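August, Sunday, late morning start

Sourdough / hydration notebook, continued from the torn page. Kitchen side, Trakora flour, second sack.

Fed Boris at 7, same as yesterday. Doubled by 11, domed, smelt of yoghurt and a bit of pear. Fed Tuvik at the same time off the same jar of water and it had barely moved. Tuvik is the rye one, should be the faster of the two. Suspect I left too much old starter in the jar and it ran through its food overnight, then sulked. Tipped most of it, kept a spoonful, fresh rye, lid on loose. Look again before tea.

Dough one (Echevarría loaf, the recipe as copied out on the inside cover):
flour 300 g, all Trakora white
water 182 g to start, then a splash more because it felt like putty
salt - forgot at first, went in after the rest. Must stop doing this.
starter, a good ladle of Boris

Rested it under the bowl while I did the washing up. Much softer afterwards, no tearing when pulled. The first sack never did that, it needed a fair bit of work before it would stretch at all. So either the new sack is stronger or the kitchen is warmer, and I changed both at once, useless. Next time keep back a jar of the old flour and run them side by side. Writing it here so it gets done.

Folds: 3 in the first part of the rise, then left alone. Second fold was the best one, dough held its corners. By the third it was slack again and sticking to the bowl. Wet hands better than flour on the hands, flour leaves grey streaks in the crumb (see the loaf before last, still in the freezer, nobody wants it).

Dough two, same again but with a handful of the rye swapped in. Went in the fridge early as no room on the side. Will bake tomorow from cold.

Baking, dough one. Pot heated in the oven from cold, lid on. Scored with the old razor, one long cut and it dragged - need a new blade, the drawer one is blunt. Loaf went in slightly sideways and touched the pot wall so it has a flat cheek. Lid off when it looked set, then left until properly brown. Took it further than I like to and it was right to do so, last week's was pale underneath and chewy by the evening.

Crumb: cut it too soon, gummy along the bottom, fine further up. Holes mostly small and even, one big tunnel under the crust at the flat side. Tunnel probably from shaping, I had trapped air when I rolled it up and thought it would sort itself out. Didn't. Flavour mild, hardly sour. If anyone wants it sharper, longer in the fridge, don't go adding more starter, tried that in the spring and it went to soup.

Salt: the whole batch tastes slightly under. Scale was jumping about on the small weights again. Batteries? Weighed a spoon several times and got a different answer each time. Use the little brass scale for salt untill that is fixed, and ignore any salt weights in this book from last week onwards.

Water. Still not settled whether the tap is slowing Tuvik down. It has a pool smell some mornings, stronger when the weather is hot. Plan: feed Boris on tap as now, split Tuvik into two jars, one tap, one water that has stood out overnight. Same flour, same shelf, same spoon. Mark the jars with tape, the pen washes off. Give it a few feeds before deciding anything - one slow morning proves nothing, he was slow in the spring too and that was the cold.

Looked at Tuvik before tea. Bubbles on the side, risen a bit, smell better, less nail varnish. Leave on the side tonight, feed again first thing.

To do
blade
batteries for the scale
jar of old flour, keep it back!!
wash the linen cloth, it has gone stiff along one edge
ask whoever had the round basket to bring it back
turn dough two over in the fridge if it has stuck to the bowl

Pot still soaking. Rest tomorrow. 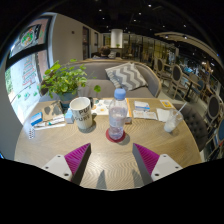

Bottle with the blue cap, on its red coaster.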